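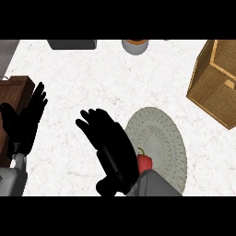

Rendered view: marble counter, robot arms, dark wooden block.

Andrade Homeschool Group
Minutes of the June planning meeting

Chair: Simone Damasceno
Minutes: Mohit Pal
Households represented: 17
Call to order: 6:35 p.m.

1. Minutes of previous meeting
Approved with one correction. Item 4 should read "lab fee per student," not "lab fee per household."

2. Instructional hours
M. Pal presented the hours log for the year. Shared sessions came to 576 hours. Hours taught at home are logged by each family and are not included in that total. Three families have not turned in second-semester sheets. Sheets are to be sent to M. Pal before the portfolio review opens.

A parent asked whether field trip travel time counts. The group's written rule is that only time on site is logged. No change was proposed.

3. Math sequence
The group has used the Mirkitz workbooks through level 5. Two parents reported that the jump from level 5 to level 6 is too steep in fractions and that their children needed a month of extra practice. The Jidska series was put forward as a replacement for level 6 only.

Discussion:
- Jidska introduces decimals before fractions. Students who move over mid-year would repeat one unit and miss another.
- Mirkitz level 6 has a separate review book. It was not ordered last year.
- Placement tests for both series can be given at home in one sitting.

Motion (S. Damasceno): keep Mirkitz level 6 for the fall and order the review book for every enrolled student. Seconded. Carried, two opposed.

4. Shared materials budget
Opening balance was $1,351. Expected costs for the fall are workbooks, review books, and replacement slides for the microscope kit. Art supplies will be bought by each household from the posted list. The balance covers the order if it is placed as one shipment. M. Pal will place it after enrollment closes.

The lab fee stays at $22 per student per semester. A proposal to bill it once a year was tabled.

5. Scheduling software
Clikura has been in use since January for sign-ups and room assignments. Reported problems:
a) Reminders go only to the first parent listed on an account.
b) A canceled session remains on the calendar until the page is reloaded.
c) Siblings in different age bands cannot be signed up in one step.

Item (a) can be fixed by adding the second parent as a separate contact. S. Damasceno will post the steps. Items (b) and (c) have been reported to the vendor with no reply so far.

6. Age bands
The lower band will be split into readers and pre-readers for language arts only. All other subjects keep the current bands. Parents choose the placement and may change it once per semester.

7. Other business
The left rear table in the large room has a loose leg and should not be used for microscopes. The lost and found bin will be emptied at the end of the month.

Action items
M. Pal: collect remaining hours sheets; place materials order.
S. Damasceno: post Clikura contact steps; send placement form for language arts.
All households: return enrollment forms.

Adjourned: 8:10 p.m.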